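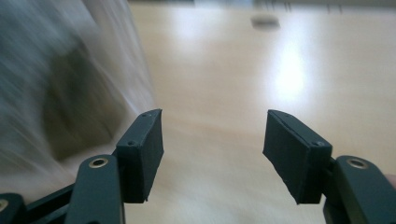 *A light wooden tabletop.*

**Do you need a "lifetime" finish on your table?**

The spring catalogs have started showing up, and every one of them has found a new way to say that your kitchen table is in danger. Plandex wants to sell you a hard wax oil that "bonds for life." Gralaleck has a two-part sealer with a lifetime promise on the front of the can and a reapply schedule on the back. I read the back first these days, and I'd suggest you do the same.

Start with the word lifetime. Whose? The Gralaleck leaflet says the promise covers peeling "under normal indoor use," and then spends most of a page on what normal use leaves out. Hot pans are out. So are standing water, nail polish remover, direct sun and "repeated cleaning." I would like to meet the household that owns a kitchen table and does not clean it repeatedly. If you want to make a claim you also need the receipt, the empty can and a photo of the bare wood before you put the first coat on. Who has that?

Plandex is a little better because it admits the oil wears. Its answer is a "refresh" bottle that you wipe on every few months, sold separately at $20. I squinted at the labels for a while and could not see what is in the refresh bottle that isn't in the oil. Maybe there's a difference. The company's help page says it is "tuned for upkeep," and I don't know what that means.

Then there are the numbers. The Kustus flyer that came through the door says its topcoat stood up to 481 wipes in testing. Wipes with what? A dry rag, a wet sponge, the green side of the scrubber? The flyer doesn't say, and it doesn't say what happened at the next wipe either. At one wipe after each meal, that is less than half a year, and they printed it in bold like it was good news.

My own table has plain oil on it, the cheap kind from the hardware store. I put on a thin coat when the top starts to look gray and dry near the chairs, let it sit 10 minutes, and rub off everything that will come off. I leave it overnight. A new mug ring shows up within the week and I live with it. I've tried the fancier stuff on a bench in the hall, and after a winter of wet gloves I couldn't tell you which end got which can.

A few things I do think are worth your time:

- If you don't know what finish is on the table, try whatever you bought on the underside and wait a day.
- Fold nothing oily into a ball and toss it in the trash. Rags soaked in drying oil can heat up and catch fire by themselves. Lay them flat outdoors until they're stiff.
- A hard film finish, like varnish, does shrug off water better than oil. It is also a pain to patch when it chips, and the ads skip that part.
- Three thin coats beat one thick one, whatever the can says about "single coat coverage."

I'll say one kind thing. The Avram starter tin is small, it's cheap, and the label lists the drying time and the cleanup solvent and doesn't promise anything past that. It smells awful for two days. I used it on a cutting board stand and it looks fine so far, but "so far" is only since the holidays.

If you've had one of the lifetime products down since before last June and you have small kids or a sloppy dog, write in and tell me how it looks. Please don't send me the company's pictures of it.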